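Search this forum Go Advanced search

Can machines do chores yet? (moved from General)

trilow_fan
I run a small packing shop and I keep getting asked when we're buying a robot. My answer is that I'd take one today if it could clear a bench. Sorting parts, fine, we've had that for years. Clearing up after people is another matter.

Bunix
Depends what you call clearing. If everything goes in one bin, a scoop will do it. If you want the caps separate from the bottles and the wrappers separate from both, you need two hands and some judgment.

ots_4
Disagree on judgment. Telling a cap from a wrapper is solved. Holding the thing is what costs you. A cap is small and hard, a plastic bag has no shape at all, and you need the same fingers for both. 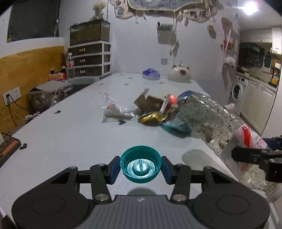

Last changed: Friday, 10:04

Bunix
OK, look at that table. One gripper has the teal cap upside down between its blue pads and the other has the bottle. I'd call that a decent hold on both. But the bottle is full of grit, and there's still foil, cardboard and a bag with crumbs in it to deal with.

trilow_fan
And the black bits all over the table. Who gets those? My guy does a bench like that in 4 minutes with a rag.

ots_4
Your guy also costs you every month. I don't need it fast. If it takes an hour while I'm asleep I don't care.

Ekivar
You'll care when it drops the bottle and you wake up to grit on the floor. I've got a floor vacuum that cost 200 and I still pick up ahead of it.

ots_4
Fair. I'd still let it try the caps and wrappers and keep the crumbs for myself.

Comments (2)

guest: My dishwasher is a robot as far as I'm concerned.

old_lathe: Wake me when it can do the rag part.

Contact the moderators | Copyright Trilow Boards | Back to top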